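Shopping list season: the picking bench, and what we might buy for it

It's August, which at our place means I've got a spreadsheet open and everybody is being terribly nice to me. We have one bench doing bins-and-packets work for the medical kit trials, and I've got to decide what we spend on it before the next round of orders goes to Flotby. I thought I'd put a few photos up with my notes, partly so the rest of the team can argue with me in the comments (you will anyway!).

Let me start with bins, as they're the cheapest thing on the list and the one I've spent longest on. Blue plastic, open at the top, sloped at the front. 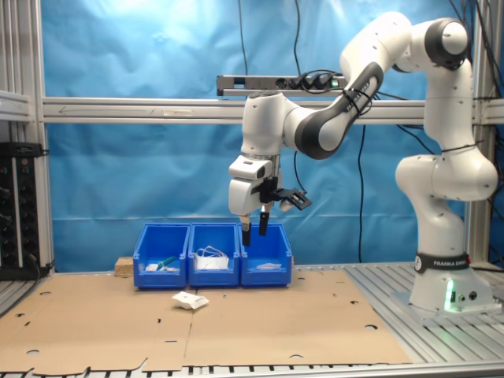 I'd like 40 more of them, all from the same batch if Flotby can manage it. Last time we topped up from a second supplier and the new ones were a hair taller, and we lost a whole afternoon redoing positions. They stack, they're cheap, and if we buy them in one go we get the carriage thrown in. That one's a yes from me unless somebody shouts.

Next up, fingers. The plain black pair is fine for boxes and anything with a proper edge, but soft packets are another matter, and soft packets are most of what we'll be asked to do this winter. Zolisitz do a padded set that bolts straight on, and I've asked them for a quote for 2 pairs, one to use and one for the drawer. 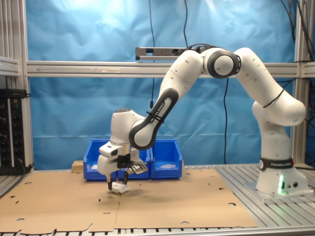
The quote came back higher than I'd hoped – quite a bit higher – so I'm tempted to order a single pair, see how long the pads last and put the rest in next year's budget. I did wonder about making our own, but I've costed my own evenings before and it never ends well.

Then there are the consumables, which I forgot completely in last year's plan. Masks, wrapped syringes, little sealed pouches. They get handled over and over and they go tatty, and a tatty pouch doesn't behave like a new one. I've pencilled in 100 mixed items from Pillach, to be swapped in as the old ones give up.
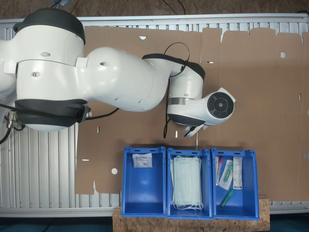 Please make it more than that, wrote Cremilda Frota when I sent the draft round, or we'll be picking up the same sad masks in March. She'd also like the budget line split, so that syringes and tubing don't get eaten by the masks. Fair enough. I've split it, and I've asked Pillach whether there's a price break further up. No answer yet.

Last and most expensive is the question of a second arm. I've been putting this off! The argument for it is simple: every time we set the bench up for a new task, everything else waits. The argument against is that an arm is only the start of the bill. There's the platform to bolt it to, the posts and crossbar, the sensor, the training days, the service cover, and somewhere to put it all, and I've not found a spare corner big enough. I've put it in the plan as a maybe, with leasing costed next to buying.

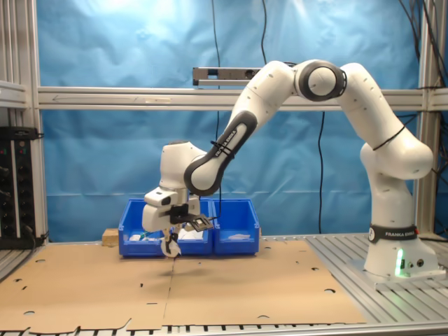

Caradog Maddocks: I'd lease. You'll know by spring whether you've got the work for it, and if you haven't, it goes back. Check who pays the carriage, though, and get the service terms in writing before you sign anything.

I've sent that on to Samuel, our leasing quote people, with a question about carriage at both ends. Wyn Price still wants to buy outright and has promised me some figures. Comments are open until the end of the month, then I'm pressing send on the bins whatever happens.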